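Can a robot put away groceries yet, or is it all still demos?

Posted by casevholm_mike, August 2022

My brother-in-law swears we'll have a machine doing kitchen chores in 5 years. I run a small breakfast place and would settle for one that unpacks eggs without breaking them. Is anybody past the trick video stage?

Dritik
Yes they can do it, look it up. Dishwashers are robots too if you think about it.

Detlef Böttcher
I packed eggs for a living, 153 flats on a slow morning, so I am hard to impress. My short reply is no. Picking up one egg is old news. Filling a carton, at your speed, with you in the next room, is a different job. Two pictures of the kind of work people mean:
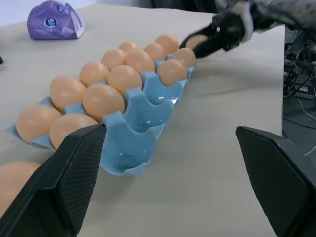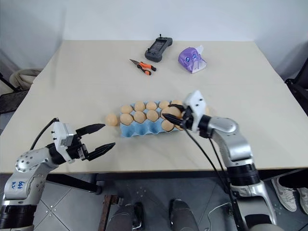 Your kitchen is what I'd worry about. You have a wet counter, a delivery guy in the doorway and cartons that don't match. What I see there is a mostly clear table, two arms, and in both shots one egg still lying outside the blue carton. Ask how long a full one takes and how many crack. If the seller won't give you both numbers, keep your money. I asked one outfit in October and am still waiting.

Zanetti
Agree with Detlef mostly. We had a Trello card called "robot for prep" and it sat there until I deleted it. Bought a better cart for $545 instead. Nothing to update on it.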